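Shahzad Dogar was already at the card room when I arrived, a good half hour before anyone needed to be, straightening chairs and humming to himself. He has been dealing poker and teaching beginners in Trollstead for most of his working life, and he has the kind of voice that makes you want to pull up a seat and stay for the afternoon (which, I confess, I did).

I asked him first how a shy boy from Prellholm ended up behind a poker table. He laughed for quite a while before he answered.

"My uncles played every Thursday, and I was the one who fetched the tea," he said. "You stand behind grown men long enough, you start to notice things. One of them always went quiet with a good hand. I was nine, and I knew it before his own brothers did!"

He didn't play for money himself until he was well into his twenties, and he says he lost nearly every time for the first year. What saved him was a small notebook. After each game he would write down the hands he regretted, and on the bus home he would go over them until he could say what he should have done. He still has the notebook, and he still winces at some of the pages.

The night people in Trollstead like to ask him about is the final of the Skeltmont Open. It had drawn a field of 2533 players over the week, the biggest he had ever sat down with, and he came in with no sponsor and a borrowed jacket. He finished ninth.

"Everybody wants to hear that I won," he told me. "I tell them ninth felt wonderful. I called my mother from the parking lot and she asked whether I had eaten."
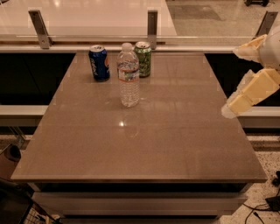
He took up dealing not long after that, and then teaching, and it is the teaching he lights up about. His beginners' class runs through the winter and starts up again in August, and the first evening is spent almost entirely on folding. People come in wanting to learn how to bluff, he said, because that's what they have seen in the movies, and he has to let them down gently.

"I deal them hand after hand and I say, throw it away, throw it away. They get so cross with me. Then somebody stays in with a jack and a four, and loses all their chips, and the whole room understands me a little better."

The practice chips have no cash value, by the way. Each student gets a stack of 2000 at the start of the evening, and when it's gone they sit out a round and watch, and Shahzad thinks they learn more in that one round than in the hour before it.

We talked for a while about Rennie, the online poker site where many of his younger students now play between classes. I had expected him to grumble, and he didn't at all. He plays there himself under a name he refused to give me, and he likes that you can see a great many hands in one evening. What he misses is the faces, and the small talk, and the slow shuffling while someone makes up their mind.

"On a screen it is so easy to click one more time," he said, and for once he was serious. "So I tell them, choose your number before you sit down. Write it on your hand if you must. When it's gone, you go and make supper."

His own best cash, he told me when I pressed him, was $3139, and most of it went on a new roof for the garage. He seemed far prouder of the roof.

By then his students were coming in with their coats still on, and he got up to greet them, every one by name. I asked if I could stay and play a hand or two. He gave me a stack, dealt me a queen and a three, and told me to throw it away.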